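Apuntes del taller de lectura bíblica, tema 2: cómo preparar un estudio en grupo pequeño

Retomo donde lo dejamos, en la carta a Filemón. Es cortísima, se lee de un tirón, y por eso me gusta tanto para empezar con un grupo nuevo. Los que vais a llevar los grupos de la residencia Sendier la tendréis como primer texto, y los de Brendora también, aunque allí sois más y os conviene dividiros en 2 salas.

Antes de nada, leedla entera en voz alta. Yo la primera vez que preparé un estudio me fui directa a los comentarios (tenía tres abiertos a la vez, imaginaos el lío) y llegué a la reunión sabiendo mucho de la esclavitud en Roma y casi nada de lo que Pablo le pide a su amigo. Leed, apuntad lo que os sorprenda y dejad los comentarios para después.

Para las preguntas seguimos el esquema de siempre:

Observación: ¿quién escribe?, ¿desde dónde?, ¿a quién saluda además de a Filemón? Ojo con el versículo 2, que menciona a la iglesia que se reúne en su casa. La carta la iban a oír más personas y eso cambia bastante el tono de la petición.

Interpretación: ¿qué significa recibir a Onésimo "no ya como esclavo, sino como hermano amado"? ¿Por qué Pablo prefiere rogar a mandar, si él mismo dice que podría mandar? Aquí suele haber debate - dejadlo correr un rato.

Aplicación: esta es la parte difícil. Si preguntáis "¿y a ti qué te dice?" os van a contestar con silencio. Probad con algo más concreto: ¿hay alguien a quien te cueste recibir de vuelta? ¿Alguna vez has hecho de intermediario entre dos personas enfadadas?

Con 7 preguntas bien pensadas tenéis para toda la reunión. Yo suelo escribir el doble y luego tacho, y me da una pena tremenda, pero tacho.

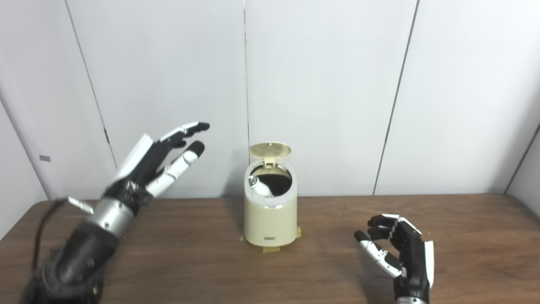
Sobre el silencio, que me lo preguntasteis varios al terminar la sesión anterior: contad hasta diez por dentro antes de reformular la pregunta. Se hace eterno, ya lo sé, pero la gente está buscando el versículo o armándose de valor. Y si alguien habla mucho, un "gracias, ¿y los demás cómo lo veis?" funciona casi siempre.

La oración final, breve. Que ore quien quiera, sin rueda obligatoria, que en el grupo hay gente que no ha rezado en voz alta en su vida y lo pasa fatal.

Para la próxima sesión: leed Rut 1 y 2, traed vuestras preguntas escritas a mano y pensad quién podría ayudaros a llevar el grupo. ¡Y los que venís al retiro de agosto en Erkberg, apuntaos ya en la hoja del pasillo!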